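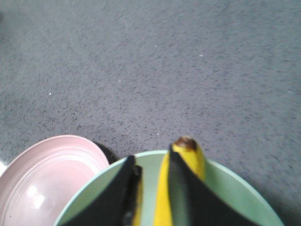
# Unit 4: Floor Coverings and Impact Sound

Building Acoustics for Technicians, Tondton campus
Notes revised August 10, 2021 (T. Khan)

Read sections 4.1 to 4.3 before the lecture. Section 4.6 is needed for the worksheet. Symbols are the same as in Unit 3 except where noted.

## 4.1 Airborne and impact sound

Unit 3 dealt with airborne sound: a source sets the air in motion, the air drives the partition, and the partition radiates into the next room. Impact sound skips the first step. A footstep, a dropped object or a chair leg applies a force directly to the floor. The floor bends, the bending wave travels through the slab or joists, and the ceiling below radiates.

Two consequences follow.

1. The mass law is a poor guide. A heavy concrete slab gives good airborne insulation and can still perform badly under footsteps, especially at middle and high frequencies.
2. Treatment at the point of contact is effective. A soft layer between the heel and the slab changes the force before it enters the structure. The same layer does very little for airborne transmission through the slab.

Students often mix up insulation and absorption at this stage. Insulation is about how much sound gets from one room to another. Absorption is about how much energy is removed from the sound field within a room. Carpet does both, by separate mechanisms, and the two are measured in separate tests.

## 4.2 The impact force

Treat the striking object as a rigid mass m hitting a surface at speed v. On a hard floor the contact time is very short and the force spectrum is flat up to a high frequency. On a soft floor the covering acts as a spring of stiffness k. The contact lasts longer, the peak force falls, and the spectrum rolls off above a cutoff frequency:

f₀ = (1 / 2π) √(k / m)

Below f₀ the covering has almost no effect. Above it, the improvement in impact level for an ideal linear spring with little loss rises as:

ΔL ≈ 40 log₁₀ (f / f₀) dB

This is 12 dB per octave. Real coverings do not hold that slope across the whole range. Pile stiffens as it is compressed, so k depends on the depth of compression, and the curve bends over at high frequencies.

Stiffness of the covering under the hammer is estimated from

k = E S / h

where E is the dynamic Young's modulus of the layer, S is the contact area and h is the thickness. Halving the thickness doubles k and raises f₀ by a factor of √2. Worn carpet should therefore be expected to perform worse than new carpet, although the backing contributes part of the resilience and wears much more slowly than the pile.

**Worked case.** A covering has f₀ = 56 Hz with the standard hammer. Find the ideal improvement at 200 Hz.

ΔL = 40 log₁₀ (200 / 56)
ΔL = 40 × 0.553
ΔL = 22.1 dB

Report this as 22 dB. The formula does not justify the decimal.

## 4.3 The tapping machine

The standard source is a row of five steel-faced hammers, each 500 g, dropped from 40 mm, giving ten impacts per second in total. The machine is placed on the floor under test and the sound pressure level is measured in the room below, in one-third octave bands.

Points to check on site:

- Machine level, with all hammers falling freely.
- Drop height set for the covering. On soft surfaces the hammer face sinks in and the feet may sink as well. Use the gauge block.
- At least four machine positions, spread over the floor. On joisted floors set the line of hammers at 45° to the joists.
- Background level recorded before and after.
- Reverberation time of the receiving room measured on the same visit.

The measured level Lᵢ is normalized to a reference absorption area of 10 m²:

Lₙ = Lᵢ + 10 log₁₀ (A / 10)

where A is the equivalent absorption area of the receiving room in square meters. The sign matters. A receiving room with a lot of absorption gives a flattering raw level, so the correction adds to it. Compare with the airborne case in Unit 3, where the correction goes the other way. This is the most common error in the December papers.

A lower Lₙ is a better floor. A higher ΔL is a better covering.

## 4.4 Types of covering

| Covering | Resilient part | Low frequencies | Middle and high frequencies |
|---|---|---|---|
| Ceramic tile, bonded | None | No change | No change |
| Thin sheet vinyl | Minimal | No change | Slight |
| Cushioned vinyl | Foam layer | No change | Moderate |
| Loop-pile carpet, bonded | Pile and backing | Slight | Good |
| Carpet on underlay | Pile, backing, underlay | Some | Very good |
| Floating screed | Layer under screed | Some | Good |

The table is qualitative. For design work use a test certificate for the product as it will be laid, including the adhesive and the underlay. A certificate for a carpet laid loose does not cover the same carpet glued down.

Carpet tile needs separate mention. The backing is heavy and fairly stiff, chosen for dimensional stability, and the pile is generally short. Performance depends strongly on whether the backing includes a cushion layer. Two products that look the same from above can differ by several decibels, and color, pattern and fiber name on the label give no indication of the result.

## 4.5 Absorption by carpet

Carpet is a thin porous absorber on a rigid backing. Air moving in and out of the pile loses energy to viscous friction. At a rigid surface the particle velocity is zero, and it reaches its first maximum a quarter wavelength away. A layer a few millimeters thick is therefore useful only at high frequencies.

At 200 Hz the wavelength in air is 1.7 m and the quarter wavelength is 0.43 m. No practical carpet comes near this. At 4 kHz the quarter wavelength is 21 mm, and even short pile takes out a measurable share of the energy.

A room treated only with carpet will lose its high-frequency reverberation and keep the rest. Speech in such a room sounds dull and is not always easier to follow. The Plelimbridge reading room is the case used in the lecture: carpet was laid wall to wall, the ceiling was left as painted plaster, and the complaints changed from "echo" to "boom." The later fix was a deep suspended ceiling with mineral fiber behind it.

## 4.6 Single-number rating

One-third octave results from 100 Hz to 3150 Hz are compared with the reference curve in the data sheet. Shift the curve in 1 dB steps until the sum of the unfavorable deviations is as large as possible but no more than 32.0 dB. For impact sound a deviation is unfavorable when the measured value is *above* the curve. The rating is the value of the shifted curve at 500 Hz.

The rating hides the shape of the spectrum. Soft coverings push the high-frequency bands well under the curve, after which the rating is controlled by the low bands. Adding a thicker covering at that point gives a small change in the rating for a large change in cost. On timber floors this is the normal situation – the complaint is the low thud of walking, and the covering does not reach it.

## 4.7 Worksheet

Work in decibels to one place and round at the end. Show the normalization step.

1. The Mridha building has a concrete slab between offices. With the bare slab, the receiving room level in the 1 kHz band is 71 dB and A = 20 m². Calculate Lₙ for this band.
2. A covering with f₀ = 56 Hz is laid on the slab in problem 1. Calculate the ideal ΔL at 1 kHz and comment on whether the result is realistic.
3. The covering in problem 2 is replaced by one of the same material at half the thickness. Find the new f₀ and the new ideal ΔL at 200 Hz.
4. The owner of the Fullwood apartments proposes carpet on underlay to deal with a complaint about voices from the floor above. Write a short reply, no more than 200 words, explaining what the proposal will and will not change.

Numerical answers: (1) 74.0 dB; (2) 50.1 dB; (3) 79 Hz, 16.1 dB.

Bring the data sheet and a calculator to the tutorial. Questions on the normalization step to Tahsin Khan before the lab session, as the tapping machine is shared with Unit 6.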